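Search this list
Enter keywords
All messages

Subject: Re: the arm at the sorting table, and the hours question
From: Kamlesh Rawat
To: returns-floor list

Brijesh asked me to put the answers in one place so the Indmont people on second shift can read them too. I work the returns bench at Sodmont, mostly pet toys and the play food line, and I've been paired with the arm since February. Three views of the sorting table first, for anyone who hasn't been over to our side. His message is quoted further down and my answers come after it. 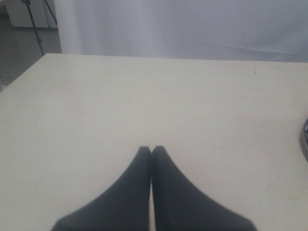
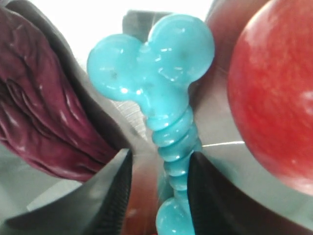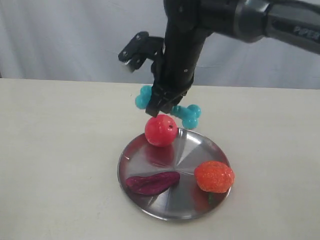 Sorting table, Sodmont side. Gripper closed over the bare table in the first, holding the turquoise toy in the other two.

Brijesh Negi wrote:
> We are supposed to get the same setup on our floor and people are
> asking me things I can't answer. Does it replace a person at the
> bench or not? Who is responsible when it puts something in the wrong
> place? Is anyone's rate going to be compared with the machine's? Two
> of my people have already asked to move to packing because they
> think the bench is finished. I would like to tell them something
> better than "wait and see." Also, what do you do all day while it
> is picking?
>
> Brijesh

First question. On our side the bench had three people on it before and it has two now. The third was Ankit Chauhan, and he moved to inbound at the same grade. He asked for that himself, but he asked after the arm was announced, so I won't tell you the two things have no connection. No one has been let go. I can't promise what happens next year and neither can Santosh, who has said so in the shift meeting.

Second question. If it drops an item or puts it in the wrong spot, it gets entered as a machine error with the station number. For the first few weeks it went under the name of whoever was signed in, which was me, and I had a bad-looking sheet that month. Manju Pant got that changed. Brijesh, make sure this is settled before your station goes live. Ask to see the error form and check that there is a separate line for the machine. If there isn't, don't sign in on it.

Third question, rates. A full day for one person on the bench was 251 items under the old sheet. The station is now counted as a unit, arm plus person, and the target is 300. Some days we make it easily. On days with a lot of soft or odd-shaped returns we don't, and so far that has been accepted when we write down the reason. There is no sheet comparing a person to the arm. Manju asked for that in writing and got an email back, which she can forward to you.

As for what I do all day, I had the same worry and the answer is that I'm busier in a different way. Before, I picked up each item, looked it over, and put it where it belonged. Now I set out what's coming next, watch the pick, and do the looking over afterward. The inspecting is still all mine. The arm doesn't know if a chew toy has a split in it or if a play strawberry has lost its leaf. Around a third of my time goes to things it won't pick up well, and those I do by hand like before.

Shapes matter a lot. The bone toys with the thick knobs at each end are fine as long as it takes them by the middle. Round things depend on where they are. A ball sitting near the rim of a plate is harder than a ball out on the open table, and I move it in toward the center if I see it in time. Large flat things I don't even give it.

My wrists are better. I used to wear the brace from lunch on and I haven't needed it since spring. My eyes are worse by the end of the day, from watching the same small area. We asked for a rotation and got one: two hours at the station, then two on something else. It is the best thing we asked for and it took one meeting. I'd put it at the top of your list.

It is also a lonelier job. With three at the bench we talked. With the arm between us, Manju and I face different ways and mostly we don't. You may want to look at how your station is laid out before they bolt anything down. Ours was set up by Jetum in one afternoon while we were at training, and turning it now would mean redoing the backdrop, so it stays.

On your two people who want to move to packing, I would let them come over for a morning first. Santosh is fine with it if you tell him the day before. They can sign in as visitors and do a round of loading with me. If they still want packing after that, at least they'll know what they're leaving.

One thing I don't have an answer on is training pay. We were paid normal rate for the two training days, but I've heard Indmont was told something else. Has anybody got that in writing?

Kamlesh

Filed under: Floor & Shifts, Automation, Returns

Recent in this list
Re: brace and glove reimbursement
Rotation sheet, second draft
Jiang pallets arriving without labels again
Re: Re: locker keys at Indmont
Who has the minutes from the February shift meeting?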